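I met Hala Salem over tea at Kovia, where she's been selling homemade jam since April.
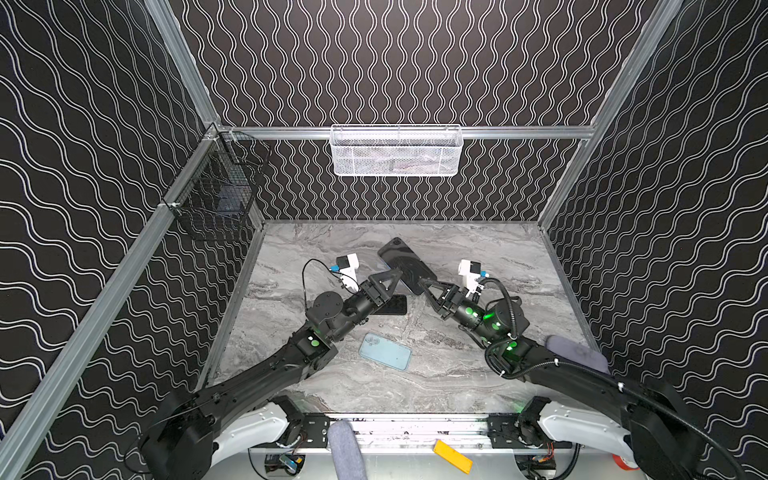 "I burnt the first 15 jars," she told me, laughing. "All plum!" She makes 80 a month now, mostly from her aunt's recipe (less sugar, more lemon).
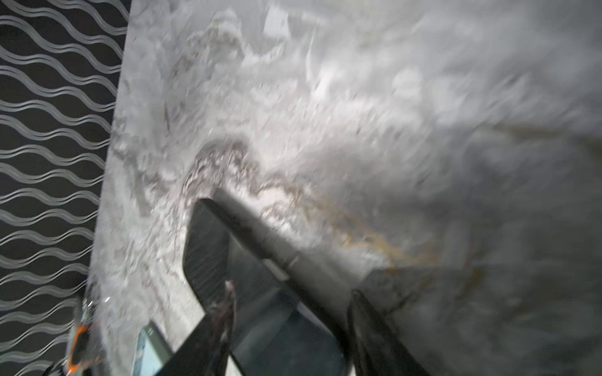 I asked what sells best. "Fig. People come back for fig." I bought two, and I don't even like figs! 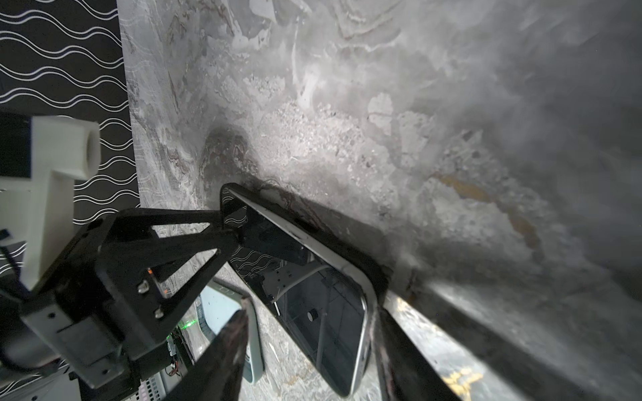 Grey marble pattern, with a yellowish streak.

She'd like to try quince next.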